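Home | News | Shop Floor | Classes | Visit | Contact

We use cookies to remember your basket and see which pages get read. By staying on the site you agree to this.

PRESS RELEASE -- for use any time in September

Vuseo opens its cup-and-table room in Stellport

Hi, I'm Trinidad Herrero, and I get to write this one myself because it was my idea (and because I talk the most). Vuseo is opening a new room at the back of our shop in Stellport, and it is all about everyday cups. Drinking from them, stacking them, putting them away, arguing over which one is yours. We've wanted to do this for ages and I'm so pleased to finally send out the news!

The building went up in 1859 and the back room has been a store for most of the years we've had it. We cleared it over the summer, and I can tell you there were 255 cups in there by the time my colleague Montserrat Sotomayor had finished her list. She kept 200 for the room. The rest went to the school kitchen at Nedelwood, who were very happy to get them and have already asked for saucers.

We went with black for the tabletops. I wanted pale wood, Montserrat wanted black, and we had a fairly long lunch over it. She won, and she was right -- color looks wonderful on it. A plain red plastic cup, the kind you'd take on a picnic without a second thought, really gets its moment.
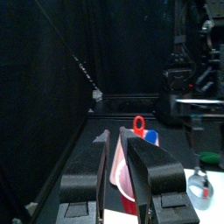 I have a soft spot for red ones anyway. My aunt had a set in her kitchen and we fought over them every single time, even though they were all the same. I'd like people to come in with that sort of story, and there's a big notebook by the door where you can write yours down. Montserrat is going to type up the best ones and we'll pin them up in the front window through the winter.

Every cup in the room can be picked up. Please do pick them up! Plastic, enamel, thick old canteen china, it's all for handling, and if you break one just tell us and we'll find the dustpan. Kids are very welcome. We're also running two short classes to start with, one on mending chipped china and one on fitting a big family's cups into a small cupboard, which is Montserrat's specialty and far more fun than it sounds.

Our neighbors at Quintana are doing the coffee and a very good almond cake for opening day. Doors open at 2 in the afternoon and we'll stay until the cake's gone. Entry is free and so is the first cup of coffee.

If you write for a paper or a newsletter and want to come by early, ask for me at the front counter. I'm happy to chat, and Montserrat will show you her cup list if you ask nicely. Please bring a cup from home too -- we'll pour your coffee into it.

Press contact: Trinidad Herrero, Vuseo, Stellport

Sign up for our newsletter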